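把"失败"也留下来:和一位做双臂遥操作数据的研究员聊了一下午

2024年5月14日 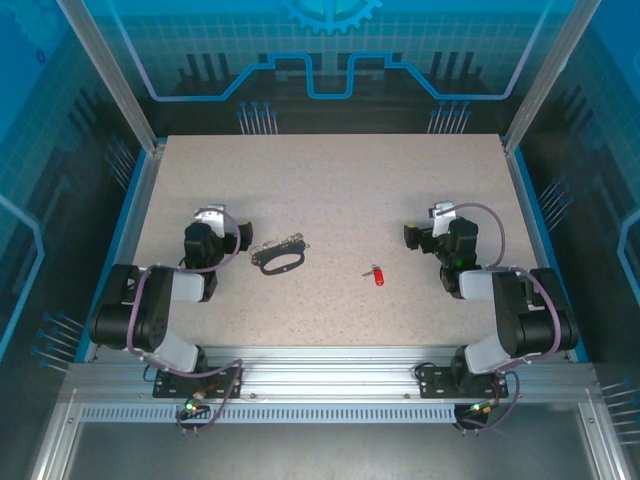
我去 Domholm 之前,其实是带着一肚子老问题去的:数据要多少才够?机器人学东西到底是看量还是看质?遥操作的人手稳不稳,会不会直接决定模型的上限?结果坐下来还没开录音,对方先问了我一句:"你平时用钥匙,是先看到钥匙圈,还是先看到钥匙?"

我愣了一下,说,应该是先摸到吧。

"对,摸到。"他把杯子往旁边推了推,"你从兜里往外掏的时候,手指是先碰到什么就捏什么,捏错了就换个地方再捏。你一天里这种动作做几十遍,每次都有一点点小失误,每次都自己修好了,修的时候你脑子里可能还在想中午吃什么。我们这一年多做的事情,说白了就是想把'修'这一段教给机器。"

他不愿意在文章里用名字,说组里的活儿是大家一起干的,单写一个人不好看。那我就一路写"他"了,各位将就着看。

他在的这个组负责一个叫 Wedum 的项目,做双臂桌面操作的模仿学习。模仿学习这个词熟悉的朋友可以跳过这一句:人在那边操作,机器把动作和画面一起记下来,之后拿这些记录去训练策略,让它自己来。Wedum 最早的目标特别朴素,桌上放两个小东西,两条手臂一边一条,把它们拿起来、递过去、放到该放的位置。听上去像幼儿园作业对吧?我也是这么想的,还不小心说出口了。

他没生气,反倒笑得挺开心:"我刚来的时候也这么说过,说完三个星期没睡好。"

难在哪儿呢?他掰着手指头给我讲。小东西本身就麻烦,尤其是带软的部分、带圈的部分、带小金属片的部分。一个带子围成的圈,你从这头夹,它那头会翘;夹得浅了,一抬就滑;夹得深了,指尖顶到桌面,手腕那一节就开始较劲。U盘一类的小硬块倒是不变形,可它身上要是拴着个小环,环往哪边倒,每次都不一样。你训练的时候环都朝左,测试的时候环朝右,策略看到的就是另一个东西。

"而且是黑的。"他补了一句,"黑色的手指去夹黑色的带子,画面里边界糊成一片。我们换过好几轮东西,最后还是把黑的留下来了。你总不能要求用户家里只有彩色的东西吧!"

我问他,那一开始是怎么采的数据。

他说一开始特别"讲究"。操作员要练,练到动作顺了才能上,采下来的每一条都有人看,中间有停顿的不要,夹空了的不要,碰倒东西的不要,两条手臂差点撞上的更不要。留下来的全是漂漂亮亮、一气呵成的演示,看回放的时候赏心悦目,组里还拿去当过汇报的开场视频。

"然后一训练,傻眼了。"

模型在顺利的时候非常顺利,和演示一样漂亮。可只要第一下没夹住,后面就全完了。手臂会捏着一团空气,认认真真地举起来,认认真真地送到另一边,再认认真真地松开。他给我学那个动作,两根手指捏着空气从桌子左边挪到右边,表情还特别庄重,我笑得把笔都掉地上了。

"你笑,我们当时可笑不出来。"他说,"因为从模型的角度看,它一点都没错。它见过的所有数据里,合上手指之后东西就一定在手里。它没见过别的情况,它怎么知道要回头?"

我说这个道理在圈子里不算新鲜吧,训练分布和实际跑起来的分布对不上,误差一步一步累积,大家都知道。

他点头:"都知道。知道和愿意改流程是两码事。我们手里攥着一套特别严的筛选标准,是花了很多力气建起来的,让你承认这套标准在帮倒忙,心里挺难受的。"

转机来得有点偶然。有一次整理硬盘,组里一位同事舍不得删那批被淘汰的数据,顺手拿一部分混进去跑了个训练,本来是想证明"脏数据果然不行"。结果出来大家都以为评测脚本写错了,又跑了一遍,还是一样:第一下夹空以后,手臂停了停,抬起来一点,换了个角度,又下去了。

"那个'停了停',我印象特别深。"他说,"操作员夹空的时候就会停一下,人嘛,要反应一下。它把那个停顿也学过去了。"

我当时就追问,那是不是说,什么都别筛,全扔进去就行?

"千万别这么写!"他一下子坐直了。接下来这段他讲得很细,我尽量按原话整理。

他们后来发现,被淘汰的数据里至少混着两种完全不同的东西。一种是失误之后修好了的,夹空、重来、成功;另一种是失误之后就散了的,夹空,操作员烦了,手臂在半空乱晃,最后直接停录。前一种加进去有用,后一种加进去,模型就学会了烦。"真的,它会晃。"他又给我学了一遍,这次学的是晃。

所以他们的办法,是把每一条演示切成小段,给每一段标一个很粗的标签:往目标去的、出岔子的、往回修的。训练的时候,出岔子的那一小段只当背景看,让模型知道世界可以变成这样,但不让它模仿那几步动作;往回修的那一段则加重。组里管这个叫"回头段"。名字是午饭的时候随口起的,后来写文档懒得换,就一直用着。

我问标签谁来打,这得多少人工啊。

"操作员自己打。踩一下踏板的事。"他说,他们在操作台底下装了个踏板,操作员一觉得不对就踩一脚,开始修的时候再踩一脚。不用准,差个一秒半秒都没关系,后面有个小程序会根据手指开合的记录把边界挪一挪。事后请人看视频打标签他们也试过,又慢又累,而且看的人老是拿不准:这一下到底是夹空了,还是操作员本来就想先碰一下试试?只有操作的人自己心里清楚。

说到数字,他掏出笔记本给我看。二月份那一轮比较正式的对比,他们一共用了两组数据:一组是630条全程顺利的演示,另一组是620条,里面混进了带回头段的。我第一反应是,第二组还少10条呢。

"故意没补齐。"他说,"本来想凑成一样多,后来觉得反正少的是我们自己支持的那一边,就算吃点亏,说出去也硬气。"

结果呢?在东西摆得规规矩矩、第一下就能夹住的情况下,两边差不多,他甚至觉得顺利组的动作还好看一点,更利索。差距全在第一下没成的时候。顺利组基本就是前面说的"庄重地搬运空气",混合组多数时候会回头再试。成功率的具体百分比他不让我写,说测试的物件种类还太少,写出来容易被人单拎出来引用,等他们把下一轮做完再公开。我磨了半天,没磨下来。

不过他愿意讲那13次。

那是混合组在测试里怎么都修不好的13次,他们一次一次拿出来看回放,看了整整两个下午。里面有一大半是同一个毛病:两条手臂同时出了岔子。左边夹空了要回头,右边也夹空了要回头,两边都往中间凑,凑到一半都停住,谁也不动。

"像两个人在走廊里让路。"我说。

"就是那个!你往左我也往左,你停我也停。"他乐了,"可人会笑一下然后走过去,它们不会。它们能在那儿停到超时。"

为什么会这样,他的解释是数据里几乎没有这种情况。操作员用两只手操作两条手臂,一边出问题的时候,另一只手会很自然地等着,所以两边同时出岔子在演示里非常少见。可模型跑起来没有这个默契。后来他们专门补采了一批,让操作员有意制造两边都失手的开局,然后先修一边,再修另一边。先修哪一边呢?起初没规定,随操作员习惯,训练出来还是会犹豫;后来定了个死规矩,离目标近的那只手先动,情况才好起来。

"这算不算作弊?"我问。

他想了好一会儿。"算一点吧。我更希望它自己学出一个先后来。但是你知道,有时候你得先让它能跑,再去想它为什么能跑。"

中间我们出去透了口气,Domholm 那栋楼的楼梯间特别冷,他穿着短袖站在那儿跟我讲了十几分钟操作员的事,这一段没录音,我凭记忆写。

大意是,规矩改了以后,操作员的状态变得很不一样。以前最怕失误,一失误这条就废了,于是越做越紧张,手越紧越容易失误,一上午下来肩膀硬得像木板。后来告诉大家失误也要,修回来就行,气氛一下就松了。可是松过头也有问题,有人开始"表演失误",故意夹空,夹得特别假,手指离东西老远就合上了。这种数据一看就能看出来,模型学了以后也会在老远的地方先合一下手指,再张开,再去夹,好像做了个假动作!他们管这个叫"打招呼",清理它花了不少功夫。

后来的办法是不鼓励故意失误,而是把开局弄难:物件随手一丢,丢成什么样就从什么样开始,圈子可以立着,小环可以压在下面。开局难了,真失误自然就来了。

回到屋里我又问了一个外行问题:为什么要用两条手臂?拿两个小东西,一条不就够了吗?

"一条够你拿,不够你修。"这句他说得特别快,像是被问过很多遍。单臂夹歪了,只能放下重来;双臂的话,另一只手可以过来扶一把、顶一下、接过去换个朝向。他说回头段里最有意思的就是这种,左手捏住带子的一角,发现翘得太厉害,右手放下自己的活儿过来压住另一头。没有人教操作员这么做,大家都是自己就这么做了。至于模型学到了没有,他的原话是"学到了一点影子",偶尔会看见另一条手臂往那边偏,偏过去又缩回来。

"有人说那是噪声。"

"你觉得呢?"

"我觉得不全是。但我没有证据,你就写我觉得。"

好,那我就写他觉得。

聊到工具,他提到他们回放和切段用的是一个自己写的小软件,叫 Stada,界面丑得他不肯给我截图。它能把两条手臂的手指开合画成两条线,上下对着看,哪里夹空一目了然:合到底了,就是没东西;停在半道上,就是夹住了点什么。我问那要是带子特别薄呢?他叹了口气说,你问到点子上了,薄的东西夹住和夹空在那条线上几乎一样,所以踏板还是不能省。

他们还拿 Theodorakopoulos 的一套流程做过对照,那边的思路是模型先跑,人在旁边盯着,要出错的时候接管过来。我以为他会说自己的更好,他却夸了半天,说人接管得来的数据最贴近模型自己会犯的错,这一点他们的踏板比不了。问题是接管的那一瞬间很别扭,手臂在模型手里是一个姿势,你的手在操作台上是另一个姿势,得先对齐才能接,一对齐,最要紧的那一下就过去了。他现在的想法是两样都用,前期靠踏板攒底子,后期用接管补窟窿。

"补多少?"

"不知道。下一轮就是想搞清楚这个。"

我又问,换了物件怎么样?这是我最关心的,毕竟会夹一个U盘和会夹东西是两回事。

他的回答比我预想的保守。换成形状相近的,回头的习惯还在,夹空了照样会再试一次;换成差得远的,第一下该夹哪儿都不知道,回头也是回到一个错的地方去,来来回回重复同一个错误。"它很有毅力,但是没有主意。"他们试过限制重试次数,最多修两次,再不行就退回起始姿势重新看一眼。光是退回去重新看这一步,就救回来不少。他猜是因为手臂挡在前面的时候相机看不全,退开了,东西才完整地露出来。

这一点我觉得特别像人。找不到东西的时候,我妈也总跟我说,你先把手拿开。

快结束的时候我问他,如果有小团队想照着做,第一步该干什么。他说先别急着采新的,去把以前删掉的那些翻出来看看,如果还没清空回收站的话。看的时候拿张纸,把每次夹空之后操作员干了什么写下来,不用写得多规范,写着写着就知道自己缺哪一类了。还有就是踏板,买最便宜的那种就行,但是要固定住,他们第一个踏板没固定,操作员踩着踩着就踢到桌子底下去了,有一整个上午的标签都是空的。

"那个上午的数据呢?"

"留着呢。"他说,"现在什么都不敢删了,硬盘都快买不起了。"

录音到这里差不多就没了,后面全是我们俩在讨论去哪儿吃面。下一轮的结果他答应出来以后先跟我说一声,到时候我再把百分比补上来。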